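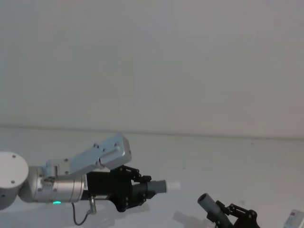
Seasonal Workers Wanted: Berry and Stone Fruit Harvest, Juscombe

Posted May 20, 2019

Hesdale Growers is hiring 60 seasonal workers for the summer harvest at our Juscombe and Flustham farms. Work starts in the second week of June and runs until the last blocks are picked, normally twelve to fourteen weeks. Workers on H-2A visas and local workers are hired on the same terms and do the same jobs.

The work

Picking blueberries and raspberries by hand, then peaches and plums from mid-season. Some days you will be moved to thinning, pruning or tray washing. Trays of picked fruit are carried to the row end. A full tray weighs up to 22 pounds. Shifts begin at 5:30 a.m. in hot weather and at 6:30 a.m. otherwise, six days a week. Rain stops raspberry picking but usually not the stone fruit.

Pay

Hourly rate with a piece rate on top once you pass the daily minimum. No worker is paid less than the hourly rate for the hours on the sheet. A standard full week comes to $583 before tax. Pay goes out every week by check or direct deposit, with a slip showing hours, trays and any deductions in English and Spanish. Tongan and Korean versions can be printed at the office.

Housing

Beds are available at Minja House in Flustham, 2 to a room, with shared kitchens and laundry. There is no charge for workers who can't reasonably get home at the end of the day. The bus leaves Minja House thirty minutes before the shift and comes back when the last crew is checked out. There is a grocery run to Juscombe once a week. Couples should say so on the form — we have a few rooms set aside, and they go early.

Travel

Workers coming from abroad are paid back for inbound travel at the halfway point of the contract, and the trip home is covered for those who finish it. Keep your receipts. Do not pay anyone for a place on our list. We don't use recruiters who charge workers, and if someone has asked you for money, call us before you travel. 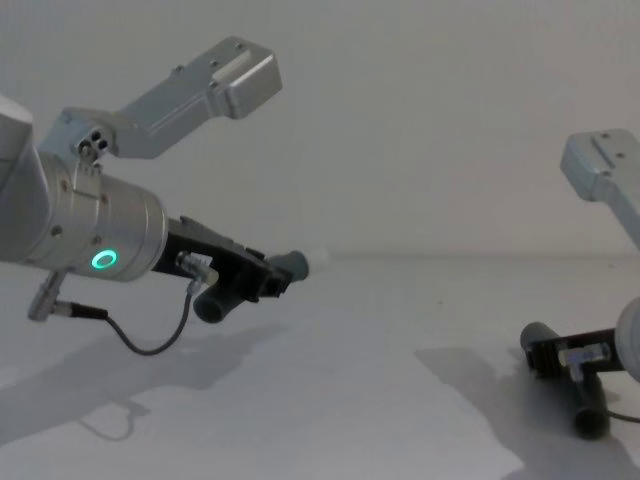
Kyu-ri Yook writes that the first ten days are the hard part, mostly the early start and the bending, and that new pickers should bring two pairs of shoes and a long-sleeved shirt they don't mind ruining. She also advises asking the crew lead on day one how trays are credited when two people share a row.

Who can apply

You must be 18 or older and able to work outdoors on your feet for a full shift. Experience helps but is not required. You don't need much English; each crew has at least one lead who speaks Spanish.

How to apply

Pick up a form at the farm office, 1137 Hesdale Road, Juscombe, or ask for one by mail. Returning workers need only the short form. Bring your identity and work papers on the first day, originals — not copies.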